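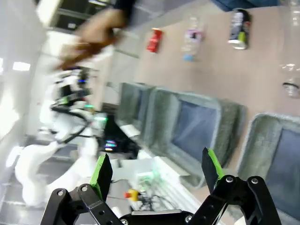 칼몬트 구전 이야기 모임 운영 회의록

일시: 2021년 12월 21일
장소: 퀸테로 문화관 모임방
참석: 코리 헤나레(진행), 토난친 말도나도, 나빌 다헤르, 로시오 오초아(기록)
불참: 이사우로 오캄포(의견은 메일로 받았습니다)

1. 지난 회의록 확인
지난 회의록을 읽고 한 군데를 고쳤습니다. "샌드니스의 물개 이야기"를 들려주신 분은 한 분이 아니고 자매 두 분입니다. 고친 후에 모두 승인하였습니다.

2. 녹음 자료 정리
다헤르 씨가 보고했습니다. 현재 목록에 올라간 녹음은 1,409건입니다. 그 중에서 같은 이야기가 다른 제목으로 두 번 들어간 경우가 있어서, 제목 옆에 말한 사람의 마을 이름을 같이 적기로 했습니다. 말도나도 씨는 사투리를 표준어로 바꾸어 적으면 이야기의 맛이 없어진다고 말했습니다. 여기에 대해 의견이 나뉘었습니다. 헤나레 씨는 어린이 독자를 위해 표준어도 필요하다고 했습니다. 결정: 사투리를 그대로 적고, 어려운 낱말만 아래에 뜻을 답니다.
담당: 다헤르
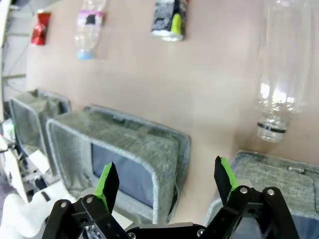
3. 3월 이야기 밤
제목은 "드롤틀로의 겨울 손님"으로 정했습니다. 이야기꾼은 12명을 초대하고, 한 사람에게 10분을 드립니다. 오캄포 씨는 메일에서 시간이 너무 짧다고 걱정했습니다. 긴 이야기를 하실 분은 미리 알려 주시면 순서를 마지막으로 옮기기로 했습니다. 마이크는 사용하지 않습니다. 작년에 뒷자리에서 잘 안 들린다는 말씀이 있었으므로 의자를 반원으로 놓습니다.
담당: 말도나도, 오캄포

4. 이야기 책자
인쇄소 견적은 아직 한 곳에서만 받았습니다. 오초아가 다른 한 곳에 더 문의합니다. 부수는 2,000부로 하자는 제안이 있었고, 견적을 비교한 다음에 결정합니다. 표지 그림은 다음 회의까지 미룹니다. 무서운 이야기를 책자에 넣을 것인지도 의논했습니다. 우물 귀신 이야기는 넣고, 결말은 들려주신 그대로 둡니다.
담당: 오초아
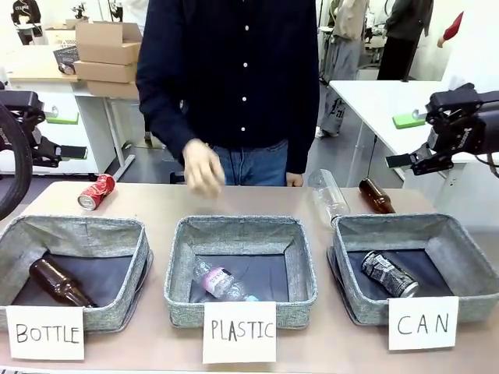

5. 기타
- 이야기를 해 주신 분들께 새해 인사 편지를 보냅니다. 글은 헤나레 씨가 씁니다.
- 녹음 동의서의 문장이 어렵다는 의견이 있어서 말도나도 씨가 쉬운 말로 다시 씁니다. 다시 쓴 것은 메일로 먼저 돌려 봅니다.
- 빌려 간 녹음기 한 대가 돌아오지 않았습니다. 가지고 계신 분은 다헤르 씨에게 연락해 주십시오.

다음 회의 날짜는 메일로 정합니다.

기록: 로시오 오초아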